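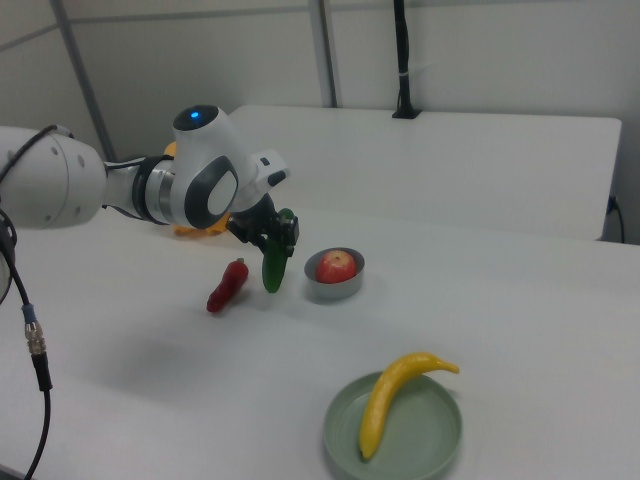 Allotment and kitchen notes, 18/11/2024

Well, the seed order has gone in at last, and what a lot of hot peppers we seem to be growing next year! My thanks to everyone who got their slips back to me in time (and to those who didn't, I kept the list open two extra evenings, so I hope you noticed the note on the gate). The order came to 221 packets between all of us on the Jonddale site, and I spent a very happy evening at the kitchen table with the catalogue, a pot of tea and far too many biscuits.

Peppers need a long season, as those of you who sowed in April last time will remember with a sigh. Please do try to get yours started by early March, on a warm windowsill or in a heated tray if you have one. Cristóbal Arancibia has offered 30 spaces in his propagator again – bless him – and they go to whoever puts their name on the sheet in the hut. Label your pots with your plot number as well as the variety, please. We had three lots marked only "green, long" last spring and two of them went home with the wrong people, though I must say mine were delicious, whoever's they were.

Several of you asked for Cristóbal's way of doing them for the freezer, so I wrote it down while he talked. Wash and dry the peppers, lay them whole under a hot grill and turn them until the skins are black and blistered all over. Put them in a bowl with a plate on top for ten minutes, then rub off the skins, pull out the seeds and freeze them flat in bags. His aunt in Quiroga leaves a few seeds in. I tried it her way and had to go and stand in the garden for a bit, but my husband went back for seconds.

The water will be turned off at the top tap before the first hard frost, so fill your butts now if you have winter greens under cover. The gate key for the Drultar Lane side is still sticking. A drop of oil and a bit of patience will do it, and please don't force it like last year.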